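Visita à feira de caça e vida selvagem de Andrade

Cheguei às nove, que era a hora do folheto, e encontrei o portão fechado e um javali empalhado do lado de fora, à espera como eu. Abriram meia hora depois. O javali entrou primeiro.

A feira de Andrade realiza-se todos os anos em novembro, num pavilhão que no resto do tempo serve para guardar tratores e ainda cheira a isso. O programa anunciava 100 expositores. Destes, uma boa parte vendia queijo.

Comecei pela banca da Rivavex, que faz chamarizes para raposa. O modelo mais caro imita um coelho em apuros e ouve-se, segundo o vendedor, a 462 metros. Perguntei-lhe quem tinha medido os últimos dois. Respondeu-me ligando o aparelho, e a conversa ficou por ali. Um perdigueiro da banca em frente passou o resto da manhã debaixo da mesa.

A palestra que me levou lá era a de Tegwen Griffiths, galesa, que estuda raposas e sacarrabos na serra e fala um português melhor do que o do apresentador. Explicou como distinguir um trilho de raposa do de um cão pequeno: a raposa vai a direito, poupa passos, e o cão anda como quem perdeu as chaves. Mostrou também excrementos, em frascos, que circularam pela plateia mesmo antes do almoço.

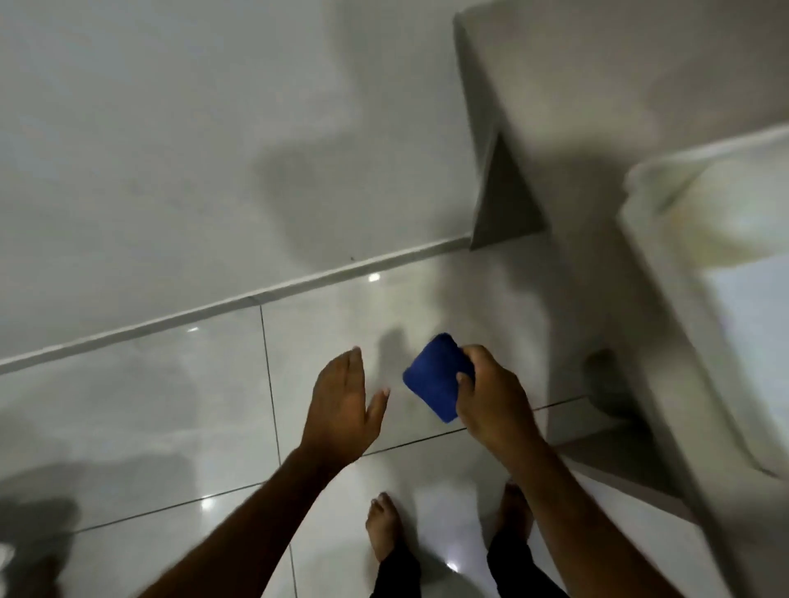 O almoço foi arroz de lebre, com lebre em quantidade discreta. Sentei-me ao lado de Gervásio Fontes, que caça há quase 12 anos e tem opiniões desde antes disso. Para ele, a raposa muda de horário conforme a pressão que sente, e quem a espera sempre no mesmo sítio acaba a conhecer muito bem esse sítio. Tomei nota num guardanapo.

À tarde houve demonstração das câmaras de trilho da Dorkomeck. Projetaram uma noite inteira de imagens, acelerada: um texugo, dois gatos, o mesmo texugo e um senhor à procura de cogumelos, que se reconheceu na terceira fila e não achou graça.

A entrada custa cinco euros e o estacionamento é no campo de futebol. Levem botas. Eu levei sapatos, e trouxe um frasco de mel e um chamariz que ainda não tive coragem de ligar em casa.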